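Proyecto Clurkholm: orden de mesas y cables en la sala Hrubý
Informe de progreso para Clanard, 31 de enero de 2019 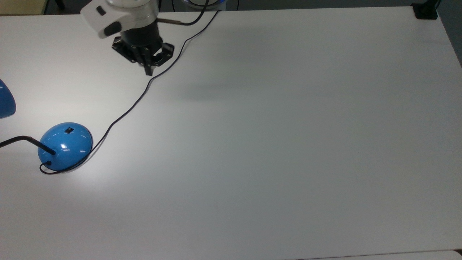 Mesa blanca de la sala Hrubý. El cable negro cruza el tablero en diagonal y bordea la base de la cúpula azul.

El compromiso firmado en noviembre era reducir el desorden de cables en las mesas de trabajo y dejar por escrito unas normas que cualquier usuario de la sala pudiera seguir. Lo primero va a medias. Lo segundo existe en papel, y tengo dudas serias de que alguien lo consulte.

Situación de las mesas

De las cuatro mesas previstas, tres tienen ya el tablero blanco mate. El cambio se nota: la superficie refleja menos que la anterior y se limpia con un paño. La propuesta inicial prometía además una iluminación uniforme sobre el plano de trabajo, y eso no se ha conseguido. El lado derecho de la mesa fotografiada queda en una penumbra gris mientras el centro y la izquierda reciben bastante luz. Mover la mesa hacia la pared ayudaría algo, pero entonces el paso se estrecha y volvemos a la queja del año pasado.

La cuarta mesa sigue pendiente. Pleden ha dado ya dos fechas de entrega y no ha cumplido ninguna. Recomiendo no contar con ella en este trimestre.

Cables

Es el apartado que peor va, y conviene decirlo sin rodeos. La norma dice que todo cable debe salir por el lado más corto de la mesa y no cruzar la zona de trabajo. El de la cúpula azul hace lo contrario: baja desde el fondo, serpentea por el tablero, da la vuelta por el borde derecho e inferior de la pieza y termina en un bucle junto a la base. Con un cable tan largo y suelto, cualquier manga lo arrastra, y la cúpula con él.

Se compraron canaletas adhesivas para resolverlo. No las hemos pegado en los tableros nuevos porque el fabricante no aclara si el adhesivo deja marca en una superficie mate. Se preguntó por escrito y la respuesta fue un catálogo. Mientras no haya una respuesta mejor, las canaletas seguirán en su caja.

La alternativa que propuso Clanard en la última reunión – pasacables perforados en el tablero – me parece precipitada. Un agujero no se devuelve, y la posición de los aparatos todavía cambia de una semana a otra. Preferiría probar antes con cables más cortos, que cuestan poco y se pueden retirar.

Gasto

Se han gastado casi 900 euros, incluidos los tableros y las canaletas sin usar. La partida de iluminación está intacta. No pido ampliación, pero sí permiso para pasar una parte de esa partida a la compra de cables cortos y sujeciones que no necesiten pegamento.

Normas de uso

Están colgadas en la puerta y en el armario. Son 12 puntos, demasiados a mi juicio. Los usuarios recuerdan el de no dejar vasos y poco más. Se hará una versión de una sola cara, con el punto de los cables al principio.

Sobre los indicadores

La memoria del proyecto mide el avance por «superficie despejada al final de la jornada». El indicador favorece a quien amontona las cosas en el suelo, y así ha ocurrido al menos en una ocasión. Sugiero sustituirlo por una revisión sencilla: si el cable cruza o no la zona de trabajo, y si cada pieza puede levantarse sin tirar de otra. Con ese criterio, la mesa de la fotografía no pasaría.

Pendiente para el próximo informe

Respuesta de Pleden sobre el adhesivo y sobre la cuarta mesa.
Prueba con un cable más corto en la cúpula azul.
Decisión de Clanard sobre el traspaso de la partida de iluminación.
Versión reducida de las normas.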